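Screw-cap bottle

A screw-cap bottle is a small plastic container closed by a threaded lid, and it is one of those friendly household things most of us handle every day without a second thought.

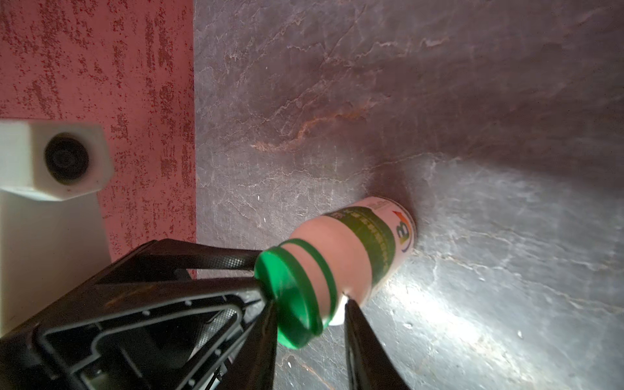

Bodies come in many shapes, and a gently waisted one is easy to hold. Cap colors vary too, bright green among them.
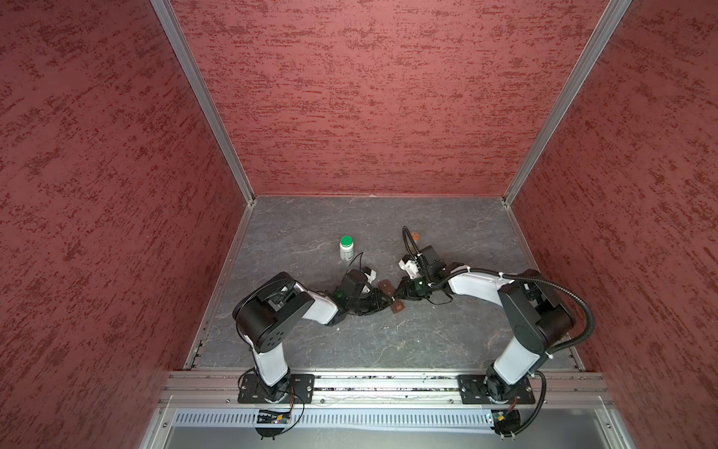

Sizes run from 100 to 700 milliliters, the smaller ones being dear to travelers and anyone with a crowded shelf. 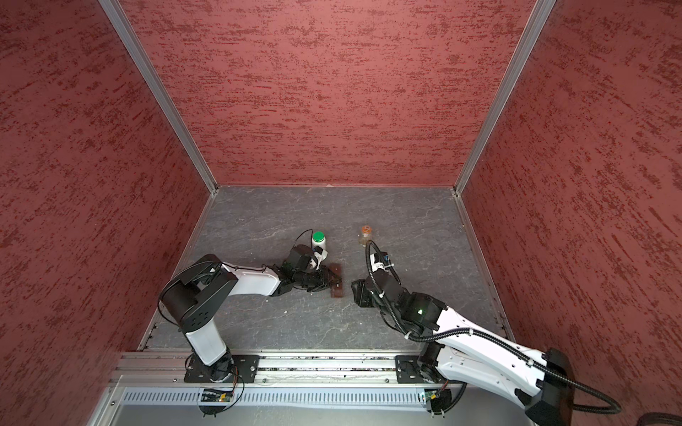 Photo: Akua Dogbe, 3 October 2019

Left upright on a flat surface, a capped bottle keeps its place nicely and its label is easier to read.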